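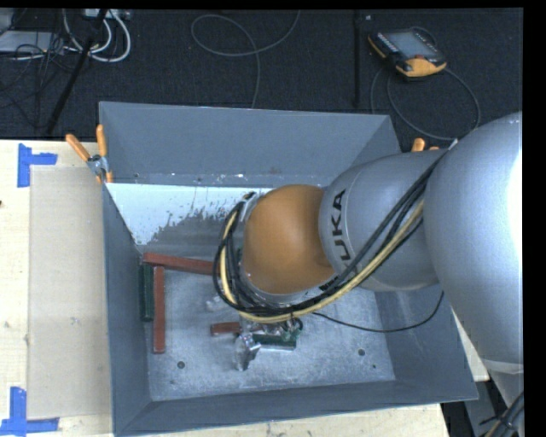
Grey metal bin on the tabletop, KUKA arm reaching in.

Brallness Kitchen Waste Diary Data

README for release 3

What this is

A set of household food waste records kept by people in the Brallness area. Each household wrote down what food it threw out, how much it weighed, and why it went. The diaries were kept on paper and typed up later. This file explains the columns and the things to watch for before you use the numbers.

Maintained by Dennis Gachanja. Corrections are welcome at any time, preferably with the row number included.

Contents

diary.csv — one row per item thrown out
households.csv — one row per household
reasons.csv — the code list for the reason column
notes.txt — free comments from the diary sheets, with names and street addresses removed

Coverage

100 households signed up and 22 dropped out before the end of the first week. Their rows are not in the release. The diaries ran through April, with a start date chosen by each household, so the days do not line up between kitchens. Use day_number if you want to compare like with like. It starts at 1 for everyone and stops at 21.

Columns in diary.csv

household_id: matches households.csv
day_number: 1 to 21
item: as written, lower case, spelling corrected
category: one of nine groups (see below)
grams: weight as thrown out, including peel and bone but not packaging
reason: code from reasons.csv
destination: compost, council green bin, general rubbish, animal feed, sink

Categories

Bread and baked goods; fruit; vegetables; meat and fish; dairy and eggs; cooked leftovers; rice, pasta and cereal; drinks; other.

Mixed dishes go under cooked leftovers whatever is in them. A whole roast chook thrown out untouched is meat and fish. Half a chook curry is cooked leftovers. Release 1 did this differently, so do not join the two without recoding.

Weighing

Most households used the Tedix kitchen scales we lent them. A few used their own. Scale type is recorded in households.csv as tedix, own or none. Where it is none, the weight was estimated from a cup or spoon measure and the grams value is rounded to the nearest 50.

Liquids were recorded in millilitres and copied straight into the grams column. This is near enough for milk and cordial. It is a bit out for oil.

Known problems

Household 9 recorded tea leaves and coffee grounds every day. Everyone else was told to leave them out. The rows are still there with reason code T, so filter on that if you are working out averages.

The sink is under-reported. Several people said in the comments that they only remembered to write down drinks and soup partway through.

Reason codes 4 (went off) and 5 (past date) overlap. Some households used one for everything. We have left them as written — merging them is probably the safest choice for most work.

Blank grams means the weight was missed. It does not mean zero.

Changes since release 2

Fixed doubled rows in households that handed in two copies of the same sheet.
Moved pumpkin from fruit to vegetables.
Renamed bin_type to destination.
Dropped the Gumero spreadsheet export. The CSV files open in it without trouble.

Use

Free to use and share with credit to the Brallness Kitchen Waste Diary. Please do not try to work out who the households are.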